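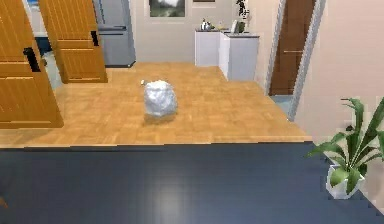
A plastic bag on a parquet floor. Rendering.

Groteo Would Like You to Look at Its Other Numbers

Nov 28, 2019

By Ankit Semwal

Groteo lost more money in its third quarter than it did in all of last year, and its chief executive, Hemant Malhotra, spent most of the investor call sounding like a man who had won a raffle.

Revenue at the grocery delivery company rose 9 percent. Costs rose 30 percent, a figure that came up once, quickly, between two mentions of Illik, the payment card Groteo plans to offer its regular shoppers. Malhotra used the word "ecosystem" 9 times. I was keeping a tally, the hold music having left me restless.

Illik was supposed to launch in July. It is now "substantially ready," and so was my kitchen remodel, for two years.

Analysts at Cliveretti cut their rating anyway. Awasthi, the smaller rival that sells the same onions with less vocabulary, has posted three profitable quarters in a row and plans to open two more warehouses next year.

Asked when Groteo might do the same, Malhotra said profit was "a lagging indicator." Shares fell before he had finished thanking everyone for their time.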